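Nilstead Units - Frequently Asked Questions
Small work units to rent by the month, Gratier Street entrance. Updated Friday, February 16, 2024.

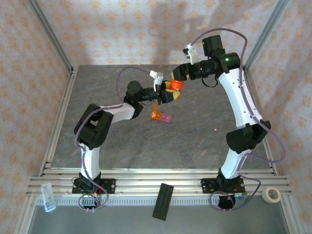

White and black arms over a gray work surface, Nilstead.

Read this before you email please. Most of what lands in the inbox is answered somewhere on this page.

What does a unit cost?
$249 a month for a standard unit. Corner units are more, ask. Price covers rent, heat in the winter, trash, water in the shared sinks. Does not cover your electric, see below.

Is there a deposit?
Yes, one month. Comes back after you move out, minus anything broken or left behind. Paint on the floor counts as broken.

How long do I have to sign for?
Three months minimum. Then month to month. No yearly leases right now, we tried them and people hated them.

How much notice to leave?
60 days, in writing. Email is fine. A note taped to the office door is not fine. Texting the maintenance number also doesn't count.

Is anything open right now?
Depends on the week. There are 14 units on the Gratier side and they go fast. The Ivley side is bigger rooms and turns over maybe a couple of times a year. Get on the waitlist, it's free. We go down the list in order and you get until the end of the next business day to say yes.

I was on the waitlist and never heard anything?
Check spam. Then check that you gave us the right email - a surprising number bounce. If you said no to a unit before you're still on the list, you just go to the bottom.

Can I see a unit first?
Yes. Tours are weekday afternoons, email to set one up. Don't just walk in and start opening doors, people are working. You will see an empty unit if we have one, otherwise you get the floor plan and the hallway.

What are people allowed to do in there?
Most things. Sewing, framing, bike repair, electronics, small batch printing, packing orders, guitar building, bookbinding. Writing, if you want to pay that much for a desk. 

What's not allowed?
No spray finishing outside the booth. No welding except in the Ivley yard. No commerical cooking, the building isn't licensed for it. No living there. No sleeping there either, we've had the conversation about where the line is and the line is no mattresses. No storing gas or propane. No car repair.

What about noise?
Loud tools between 8 and 6 on weekdays. Outside of that keep it to what your neighbor can't hear over a radio. Walls on the Gratier side are thinner. If you run a planer all day you want Ivley.

Can I come in at night?
Yes, your fob works all hours. Front roll door gets locked in the evening so use the side door. Lights in the hall are on a sensor, wave at them.

How does electric work?
Each unit has its own meter. We read it at the end of the month and it goes on your next invoice at whatever the utility charges us, no markup. Standard outlets in every unit. If you need 240V tell us before you sign because only some rooms have it and adding a line is on you.

Is there internet?
Yes, included. Wired jack in every unit, wifi in the halls and kitchen. Wifi is OK not great. Bring your own router if you want it good inside the unit. Don't name it something gross.

Heat? AC?
Heat is central and included. AC is not. Ivley has big ceiling fans, Gratier has windows. A portable AC is fine, it goes on your meter. It does get hot up there in June and stays hot a while.

Parking?
Front lot is first come. No overnight parking without asking, the tow company doesn't check with us first. Loading spots by the roll door are for loading. Put your flashers on, unload, move.

Is there a freight elevator?
Yes, Ivley end. Reserve it if you're moving something big, there's a sheet on the wall beside it. Pallet jack lives next to the elevator and goes back next to the elevator.

Can packages be delivered?
Yes. Use your unit number or it will sit on the shelf in the lobby with all the others that have no unit number. We don't sign for freight. If a truck is coming be there.

Can I share a unit?
Sure. One name on the lease, and that person owes the rent no matter what. Each person needs their own fob. Extra fobs are a small charge, you get it back when the fob comes back.

Can I paint / build shelves / put in a loft?
Paint yes, walls only. Shelves yes, into the studs, and fill the holes when you go. Lofts no. Anything bolted to the floor, ask first and send a sketch with the weight.

Do I need insurance?
Yes. Liability, with Nilstead listed on it. Send the certificate before you pick up your fob. Renters insurance from your apartment almost never covers this so call them and ask. Your stuff is not covered by ours - not for fire, not for leaks, not for theft.

Who do I call when something breaks?
Leak, no power, door stuck open - call the maintenance number on the poster by the sinks, any time. Burned out bulb, sticky lock, squeaky fan - email.

Are dogs ok?
Calm ones, on a leash in the halls. If it barks when you leave the room then it can't stay in the room.

Where does trash go?
Dumpster behind Ivley. Flatten your boxes. Scrap wood goes in the wood bin and people take from it, help yourself. Paint, solvent, batteries, oily rags do NOT go in the dumpster. Metal can with the lid is for rags. Paint you take to the county drop off.

Can I have customers over?
By appointment, yes. No storefront, no sign on the street, no classes without asking us first. Open studio days are the exception and those get emailed out to everybody.

Is the Bråten building part of this?
Same owner, diffrent rules, different office. Bråten is storage only and your fob won't work there. If you want to rent storage, contact them direct.

How do I pay?
Bank transfer or check. Cards work but there's a fee on top. Due on the first. Late fee kicks in after the grace period in your lease, please don't ask us to move it every month.

I lost my fob
Email right away so it can be shut off. Replacement gets programmed during office hours only.

Still have a question?
Email the office with your unit number in the subject line if you've got one. Replies usually go out next business day. Mondays are slow.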